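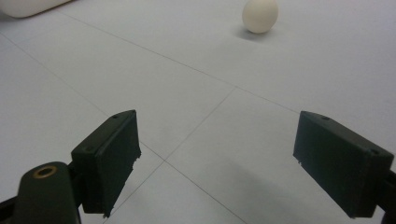

Who should write the rules for good robot training data? The people who collect it, and they should do it before the first session starts.

I got converted last October at Sosenton, where Areti Gavalas had us put our whole standard on one sheet of paper. It came to 9 rules. I loved it! Mine was the dullest: look over the finger pads before every session, write down any wear, and swap both pads together – never one at a time. Danylo Bilyk's was better. He wanted failed grasps kept and labeled, and I now think that should be law everywhere.

People in our field worry that standards slow you down. We threw out 168 recordings the month before the sheet because two of us had different ideas of where a task begins. That was slow! With a written start and a written stop, new people can work alongside old hands by lunchtime, and you can hand the whole pile to another lab without a long phone call.

What I'd love next is for groups to publish these sheets, coffee stains and all. Lefteris Koutsoukos at Plellik already shares his, and I've stolen two of his rules (the one about moving the object between attempts is wonderful). Ours is open to anyone who writes in, and we'd be thrilled to have it picked apart.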